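Speaker notes: Floor contact faults in garment pickup
Graten cell review, July 7, 2023
Time: 9 minutes, questions at the end

Opening
Say which cell this is. Graten is the garment handling cell at the Clastodby site. It picks up single pieces of clothing from a flat surface and moves them to a pile. I will cover one fault, the stop that followed, and what we changed.
Don't spend time on the Floltum software. Most people in the room use it.

What happened
The arm came down for a garment and kept pushing after the fingertips had reached the surface. The force limit should have stopped it at once. It stopped late, on the motor current limit, and the wrist joint went into fault.
The operator pressed the emergency stop. No one was inside the marked area and no one was hurt. Say this early, people will be waiting for it.
The arm then dropped a short way when power came off. That is the part I want to talk about most. Our written steps told the operator to go in and free the cloth. They did not say to support the arm first.

The work itself
Pause here and let people look. Point out the gap between the fingertips and the cloth in the first one. In the second, point to the right finger, which is at the cloth.

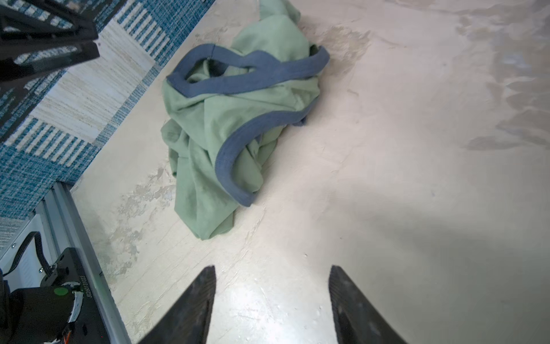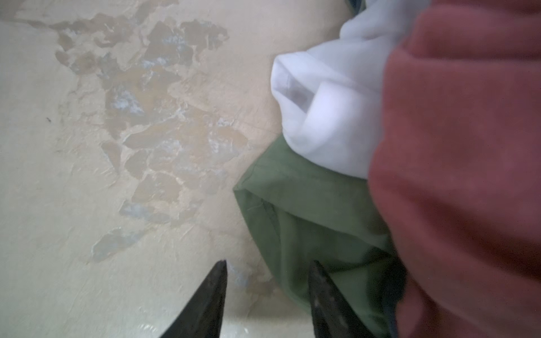 Slides 4 and 5. Views from the wrist camera: approaching a green garment (first), right finger at the green cloth beside white and red fabric (second).

Why the height was wrong
The planner takes one surface height for the whole work area. It gets that from a calibration done at the start of the shift. Cloth height is added on top, estimated from the camera.
Both surfaces on the slides are marked or worn. On the second one the top layer has flaked away in patches. We first blamed the patches for the bad height. We tested that and could not repeat the fault.
The cause was the calibration file. After the wrist was serviced in January, the cell went back to an older file with the wrong finger length. The planner thought the fingers were 9 mm shorter than they are. On thick piles the cloth took up the difference. On a thin single layer it did not.

Why the force limit was late
The limit was set at 80 newtons. It had been raised from 50 to stop false trips when the fingers dragged heavy fabric. The change was made on the cell and never written in the log.
If asked who approved it: we have no record, and that is a finding in the report.

What we changed
Force limit is back to 50. Changing it now needs 2 sign-offs.
Finger length is checked against a gauge block after any work on the wrist.
The clearing steps now start with supporting the arm. Cloth comes out last, after power is locked off.
The Zapata brake kit has been ordered for the wrist and elbow. It is not fitted yet. Until it is, treat the arm as able to fall.

Still open
False trips are back. We lose almost 2 hours a week to them. I would like ideas on this, but raising the limit again is off the table.
We have not checked the other cells for old calibration files. Ask each cell lead to send the file date before the next review.

Questions
Likely one: can the camera catch this by itself? Answer: not with the current setup. The fingers block part of the view near contact, and depth is poor at that range.
If there is time, go back to slide 5.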